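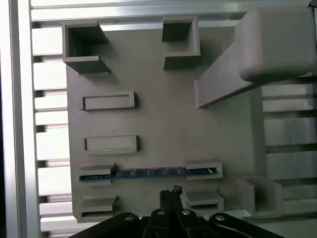

Page last changed: 04/10/2020

Search this book Go Clear
Reading time: 19 minutes
This site uses cookies to remember your place in the text. Accept Settings

Chapter 3
Opening the Desktop Computer and Holding Its Parts

3.1 Before You Begin

The first two chapters dealt with the desktop computer as a closed box. This chapter takes the cover off. By the end of it, students should be able to lay a tower on its side, name the main parts inside, remove a memory module without bending it, and set each part down in a place where it can be found again.

The last of these skills is given more room in this edition than it had before. The repair course at Wisedberg took in 2,478 used desktops over the period covered by its workshop records, and the staff there kept a note of every part that was damaged after it left the case. Memory modules were the most common entry. Few of them had been harmed while being pulled from their slots. Most had been stacked, leaned against a screwdriver tray, or pushed aside by an elbow.

For this reason the course now begins with the holder plate and comes to the computer second. A holder plate is a flat base with raised clips, slots, and open boxes fixed to it. A long, thin board can be seated in two clips, one gripping each end, so that its parts and contacts stay clear of the work surface. Cards may stand upright in narrow slots. Open boxes take whatever has no flat edge to grip. Empty holders should be left empty until the part meant for them comes out of the machine.

3.2 The Case on Its Side

Turn off the computer, unplug the power cord, and press the power button once to drain what charge is left. Lay the tower down so that the removable side panel faces up. Take off the panel and store it under the table.

Students who have only seen drawings are often surprised by how much of the space is taken up by cable. The power supply is the large metal box with a label on its top face. Its wires run in a bundle toward the motherboard, which is the large flat board fixed to the case. The processor sits in a socket on that board, held by a bracket. The memory slots are the long, narrow ones beside it. Drives are mounted in bays and cages, often fitted with plastic latches or handles that can be worked without tools. In many cases these latches are made in a bright color, blue being a common choice, to set them apart from the metal around them.

Do not remove anything at this stage. Look first, and draw a simple plan of the inside with the path of each cable marked on it.
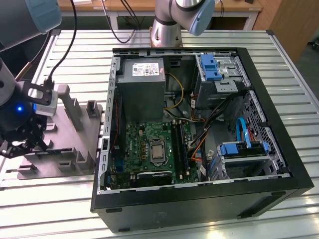
Davina Moffat has argued that the plan should be drawn from memory, with the panel put back on, and corrected afterward. A student who copies what is in front of them, she writes, will record the colors of the wires and miss where they go. The authors have kept the simpler method in the main text. Teachers who prefer hers will find a blank outline in the workbook.

Whichever method is used, the plan should show the following:

the power supply and the points where its wires meet the motherboard
the processor and its bracket
the memory slots, with a mark beside each one in use
any expansion cards
each drive, with its data cable and its power cable

3.3 Lifting and Seating a Board

Most small boards in a desktop are made to be held by their edges. The gold contacts should not be touched, and neither should the small parts soldered to the face. A memory module is freed by opening the latch at the end of its slot, or at both ends where there are two, and is then lifted straight up. If it resists, check the latches again before using more force.

Seating the board in a holder calls for the same care as seating it in the computer.

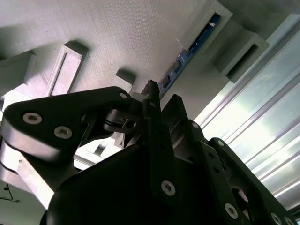
A slot that is too tight will scrape the board, and one that is too loose will let it tip. The Dokmont pattern, used in the exercises for this chapter, allows a small gap on each side of the board and relies on the depth of the slot to keep it upright. Bring the board in line with the opening before lowering it. Let the edge find the slot, then press evenly until it stops. A board that has gone in at a slant should be lifted fully clear and started over.

Plates may be used lying flat or raised at an angle. The slots are easier to see when the plate is tilted toward the worker, but the open boxes then hold less.
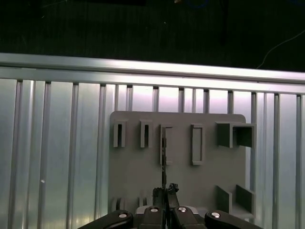 Figure 3.1. A thin, flat strip standing in a slot of the holder plate. The tall holder beside it is empty.

3.4 Terms Used in This Chapter

Bay: a space in the case shaped to take a drive.
Clip: a short holder that grips one end of a board.
Holder plate: a flat base carrying clips, slots, and boxes for loose parts.
Seat: to press a board or card fully into its slot.

Exercise 3.1 follows on the next page. Students should work in pairs and will need the plan drawn in Section 3.2.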